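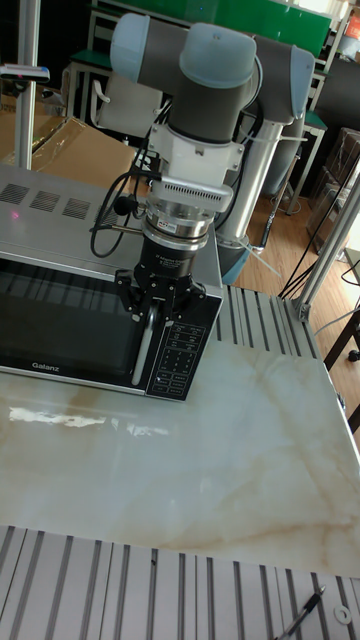

Figure 4. The microwave oven and its vertical door handle.

Home | Research | Papers | Search this site Go

3.2 The oven door

We chose a countertop oven because its door has a plain vertical handle, which most users know well. The name Galanz is printed at the lower left of the door frame. 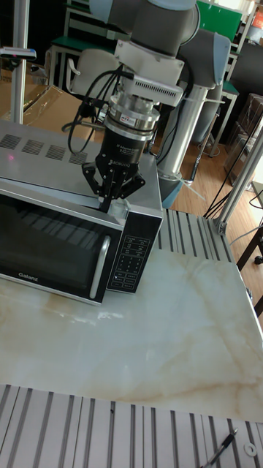
Department of Household Ergonomics, Trarnness

The control panel stands to the right of the door. Its buttons are small and set in rows, and in the Nunum survey 99 older users told us that such labels are hard to read. For this reason we treat door and panel as separate tasks.

We use cookies to improve this site. Accept
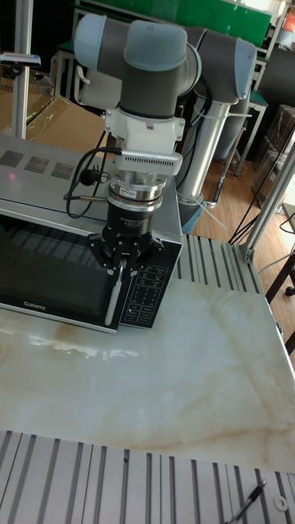 3.3 Rating of the handle

Each user rated the grip of the handle on the Eyvindsson scale. The ratings were collected in January.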